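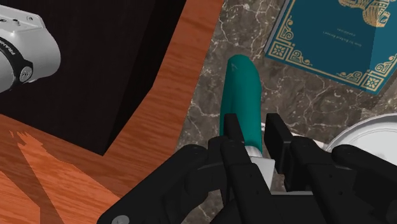

Week 2: Rules of origin

OK, so last Tuesday I promised you a case, and it's Kang. They make bicycle pumps in Ondbridge and pay the full tariff on every shipment to Cultthorpe, even though a trade deal would let them in duty-free! Why? Paperwork -- 765 dollars a shipment, on goods where the duty is only 600. I'd skip it too.

Read Ga-eun Yoon's chapter before class, and bring a calculator (we'll redo her numbers for a bigger order).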